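Ticket 124: water dispenser, upstairs sitting room
Site: Dirkonwood
Category: Appliances / plumbing
Priority: low, changed to medium
Status: open
Logged by: Volkan Kurtuluş

8:10 am
Cold tap slow. Hot tap fine. Takes forever to fill a mug. Unit is the Guva floor-standing one, bottle on top. Someone reckons it's been like this since the last bottle change, can't confirm. Also a gurgle every so often but no bubbles coming up in the bottle when it does it. Odd.

8:25 am
Tried the obvious stuff first.
- bottle reseated, lifted off and dropped back on. No change
- cold tap lever worked back and forth a bit, felt gritty
- timed a fill of the 170 mL test cup. Cold 10 seconds, hot 5. Should be near enough the same

So it's the cold side only. Not an airlock at the neck or both taps would be doing it.

8:50 am
Power off at the wall, gave it a while. Pulled the cold tap (unscrews anticlockwise, washer is the thin black one, don't lose it, I nearly did). Bit of white scale behind the washer, not heaps. Scrubbed it with a bottle brush and vinegar. Rinsed. Back on. Ran two jugs through and tipped them down the sink.

Cold fill now 10 seconds. Same as before. Bugger.

9:15 am
Rang Ekinci, they did the last service. Bloke on the phone said check whether the cold tank is icing up, the thermostat on these gets set too low and ice forms round the outlet. Would explain the gurgle too. Thermostat screw is round the back, little slot, turn toward the plus for warmer or the minus for colder. Their plus and minus are the wrong way round from the old Wuverg one downstairs so watch that. (Wuvberg, sorry.)

Ours was wound all the way to cold. No idea who did that or when.

Backed it off to the middle. Left the power off to let any ice go.

11:40 am
Power back on. Cold fill 5 seconds!! Matches the hot. No gurgle while I stood there. Water not very cold yet but it'd only just gone back on.

Not closing yet, want to see it hold overnight.

Other things noted while I was at it
- lower cabinet door doesn't stay shut. Swings open on its own if you don't push it hard. Catch looks worn, spring part is there but it's got no grip. Not related to the flow problem. Asked Ekinci for a catch, they'll quote
- drip tray could do with a proper clean, gave it a wipe for now
- service sticker says July, no year on it. Can someone check the folder and see if we're overdue
- please don't touch the thermostat. If it's not cold enough add a note here

To do
Recheck cold fill first thing tomorrow, same cup, same way. If it's gone slow again it's the thermostat itself and Ekinci will have to come out.
Order door catch once the quote's in. Til then just give the door a shove.
Parts: none used so far. Washer reused, still good, but get a spare next order, they're cheap adn the one in there won't last forever.

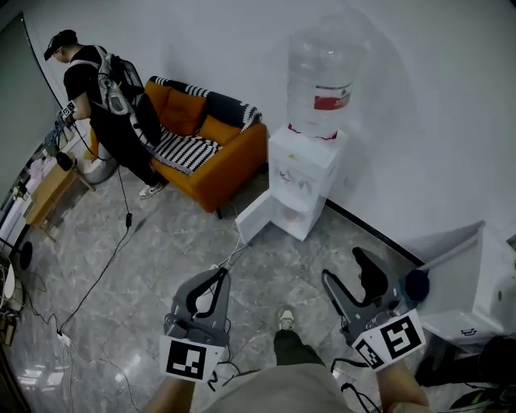

Next update goes on after the morning check. If anyone's in before me, the test cup is on the kitchen windowsill, write the time straight in here please and not on a sticky note.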